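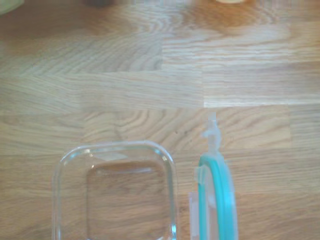 Call for Participants: Equipment Planning Panel, Kitchen Manipulation Cell

Demard is setting up a panel to help plan its next equipment purchase. The cell handles ordinary kitchen items at counter height, including food containers with locking lids. We need people who have bought, specified or maintained robot arms and can say what a second cell should cost to run.
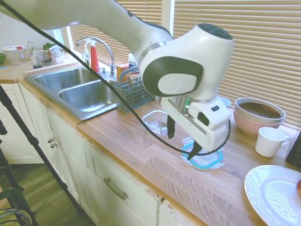

Arm and gripper over the counter, sink side.

Scope of work
Panel members review the draft parts list line by line: arm, gripper, fingers, mounts, cameras, cabling, spares. The consumables line stands at $2,871 and has not been checked by anyone outside the project. Each member returns a marked-up copy with lead times and a replacement interval for each wear part.
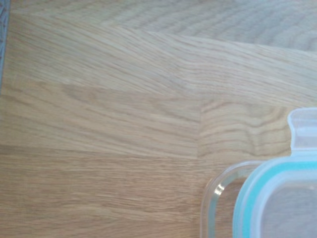

Containers and lids are budgeted separately from hardware. Members with experience of clear or translucent objects should say so when applying – sensor selection is still open.

Requirements
Two or more equipment purchases carried through to acceptance
Working knowledge of service contracts
Available for 4 remote sessions ending in November 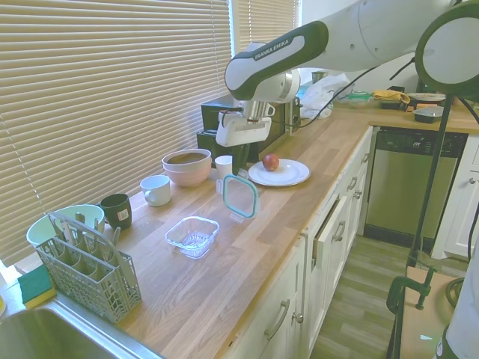
Counter space is a fixed constraint. Proposals that need a longer reach or a floor pedestal must include a layout drawing – hand sketches to scale are accepted.

Places: 18
Session length: 30 minutes
Apply by: 7/15/26
Contact: Kadir Ekinci, equipment planning, Demard

Current suppliers to the project are not eligible.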